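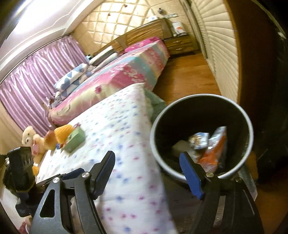 Hivus releases Dinder, planning software for tidying bedrooms and other lived-in rooms

Closwood, 14 March 2023

Hivus is very pleased to announce the first full release of Dinder, a perception and planning package for people who want robot arms to do useful work in ordinary homes. It has been a long road to get here, with plenty of late evenings and a good deal of toast, and we would like to begin by thanking the households in and around Closwood who let us into their spare rooms, children's rooms and box rooms while we were learning what the software needed to do.

Dinder takes in the view from a camera mounted close to the gripper and works out what is within reach, what is soft, what is probably rubbish and what ought to be left well alone. It then proposes a short plan, which a person can read in plain words, change or throw away before anything moves. Bedrooms have taken up most of our time. A teddy bear on a dotted sheet, a pale green box lying near it and a crumpled wrapper at the bottom of a wastebasket all call for quite different handling, and a planner that treats the three alike will soon make itself unwelcome in anybody's house!

The release is made up of 4 parts, and customers may take them together or one at a time.

The scene reader
Finds objects and surfaces from a moving, close-up view. It copes with patterned bedding much better than our early versions did (patchwork and small floral prints gave us a great deal of trouble at first, as the reader was inclined to see every patch as a thing to be picked up). It also keeps track of the gripper's own fingers, so that a pad passing over the rim of a bin is no longer taken for part of the bin.

The grasp planner
Suggests where and how firmly to hold an object. Plush toys, thin plastic bags and small boxes each have their own starting settings, and these can be adjusted from a single page without writing any code.

The sorter
Holds the house rules. A family might decide that nothing is ever to be lifted out of a bin, or that pillows may be straightened but never moved to another bed. Rules are typed as short sentences and checked against every plan before it is offered.

The replay desk
Lets a developer step through a recorded session, see what the software believed at each moment and correct it. Corrections can be saved as tests and run again whenever the software is updated. Our own collection now stands at 854 such tests, all of them run before this release went out of the door.

Dinder has been built to work alongside Dunstan, our control software, which many of our customers already use to drive their arms. Existing Dunstan users will find Dinder listed in their usual menu once they have updated, and their saved motions and speed limits carry across untouched. Those with control software of their own can connect through a simple interface, and we have written a guide for this which we hope is friendly as well as complete. If you get stuck on any page of it, please do write and tell us which one, as we would much sooner mend the guide than have you puzzle over it alone.

A single licence covers up to 5 arms on one site. Schools, colleges and small workshops may use the scene reader and the replay desk free of charge for teaching, and we are always delighted to hear what students have done with them. Sample recordings are included with every licence so that new users can try out a plan on screen before they connect any hardware.

The next release is planned for September and will concentrate on cupboards, drawers and bedside furniture, along with quicker planning on older computers. Customers who buy a licence now will receive it at no further cost.

About Hivus
Hivus writes perception, planning and control software for robot arms working in homes and small workplaces. The company was founded in 2000 and is based in Closwood, where visitors are welcome by arrangement and the kettle is generally on.

Press enquiries and requests for a demonstration should be sent to the Hivus press desk in Closwood.

Ends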